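Drava Residents' Association - members' list archive
Subject: Re: [members] Clothing Exchange: folding standard for T-shirts
From: Clothing Exchange Desk, Ruddock Hall

Dear Members,

The Desk thanks all those who wrote in following the February notice. The question quoted here was raised in several forms, and we are answering it on the list so that all folding tables work in the same way.

> The notice says that T-shirts must be folded "to the standard width," but
> the sheet in our box gives no width and does not say whether the print
> should face in or out. At our table two people folded in thirds and one
> in half, and the stacks would not sit together on the shelf. Could the
> Desk also say what is to be done with shirts that have no sewn tag? We
> had a number of these and did not know whether to set them aside.
> - Etelov Street table

The sheet supplied with the boxes was an old one and should be discarded. The following replaces it and applies to all short-sleeved T-shirts for adults. Children's sizes continue to be rolled.

1. Laying out

Clear the table and wipe it down. White or light tabletops are preferred for dark garments, as lint and loose threads are easier to find. Lay the shirt flat with the hem away from you and the collar toward you. Members who are used to working with the collar at the top may find this awkward at first, but it brings the neck label close to hand for sorting.

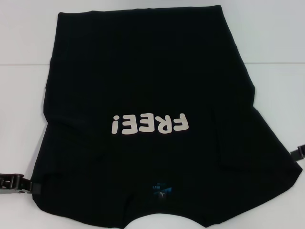
Black T-shirt with "FREE!" print, hem at the top of the table and collar nearest the folder.

Smooth the fabric from the center outward with the flat of the hand. Faint wrinkles are acceptable. Check that neither side has turned under on itself, particularly near the sleeves, and open out any overlap before making the first fold.

2. Reading the size

Many shirts now have the label printed inside the collar, with no sewn tag. These are to be treated in the same way as any other shirt and should not be set aside. Where a printed size can be read with confidence, place the shirt in the stack for that size. Where it is worn or too small to read, use the "Unsized" box. Please do not estimate.

3. Straightening the upper edge

Fabric tends to bunch along the shoulders and neckline. Draw the shoulder seams gently apart until the edge settles, and do not pull on the collar itself. Thin jersey will not lie perfectly straight, and members need not spend long on it.

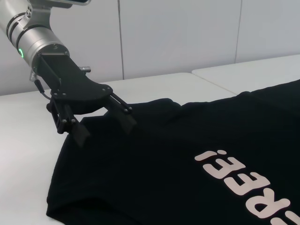

4. Folding

Turn the shirt over so that the print is face down. Fold each side in toward the center, sleeves included, to a finished width of 20 cm. Bring the hem up to the collar, then fold once more. The print will show on the outside of the finished piece - this answers the second part of the question from Etelov Street.

5. Stacking and boxing

Stacks are placed in the Nomness crates, 40 shirts to a crate, with one size to a crate wherever numbers allow. The size card goes on the short end. Crates are not to be filled above the handles.

For information, 307 garments were received at the last exchange, of which 128 were T-shirts. The shelf space at Ruddock Hall has not changed, and a uniform fold is the only practical means of fitting the full intake.

Corrected sheets may be collected from the Desk before the next sorting session, which opens at 9:30 a.m. Tables that have already folded their February stock in thirds are not required to refold it, provided that the crates are marked accordingly.

Clothing Exchange Desk
Drava Residents' Association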